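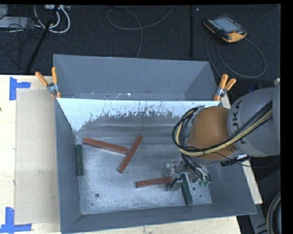 Rirbridge wants to replace the plastic bins at its recycling drop-off sites with metal ones, and the supplier, Kikunell, says the new ones will last 25 years. The city council heard the plan this week and seemed ready to take that number as settled. It should ask a few more questions first. Metal bins do take a beating: the floor of this one is mottled with scuffs and worn bright in patches toward the front, and the panel above it is scratched. None of that means a bin is finished. But marks like those are what regular use looks like, and the brochure handed out at the meeting shows only clean, new bins on a lawn.

Under the proposal, the city would buy 359 bins at $800 each, with the first ones going to the Sisia Road and Paucar Park sites. The plastic bins they would replace went in at different times, and the city has no single list showing how old each one is. That makes it hard to say how long plastic lasts in Rirbridge, let alone how much longer metal would.

Staff told the council that 293 plastic bins were repaired or replaced in the last budget year. It is a big number, and it was repeated several times during the meeting. What it leaves out is the split. A cracked lid and a bin flattened by a truck count the same in the city's records. Asked how many of the 293 were only lid repairs, Aníbal Rivadeneyra, who manages the drop-off sites, said the work orders "don't break it down that way."

"I can tell you my crews are tired of fixing them," he said.

That may be reason enough to buy something better. It does not tell residents whether this is the right something, or whether a cheaper plastic bin with a stronger lid would do the same job.

The 25-year figure comes from Kikunell. The company's written answer to the council says the estimate is based on tests of the body of the bin. Hinges, wheels and locks are covered for two years. Those are the parts that people pull on, kick and leave open in the rain, and the plan has no line for replacing them. It also has no line for the extra time it may take crews to move heavier bins, though Rivadeneyra said he did not expect that to be a problem.

Yesenia Pacheco, who lives near Paucar Park, was one of two residents to speak. She said she liked the idea of metal but wanted to know about noise.

"People drop off bottles at six in the morning," she said. "It's loud now and that's into plastic."

She was told that noise had not been studied.

Supporters point to a short trial in February, when a handful of metal bins were set out at Sisia Road. The city says none of them broke. The trial ran for three weeks, during the slowest part of the year for drop-offs, and the bins were emptied more often than normal so that staff could check on them. A survey sent out afterward drew over 300 replies, most of them in favor. The survey asked whether people would like "stronger, cleaner bins" – not a question many would answer no to – and did not mention the price.

There is a middle way on the table. One council member suggested buying enough bins for a single site and running them for a full year next to the old ones, with repairs logged by type. Kikunell said its current price would not be held for a smaller order. It did not say what the new price would be.

The council is expected to vote at its next meeting. Written comments can be left at the city clerk's office until noon on the day before the vote.

14 shares
6 comments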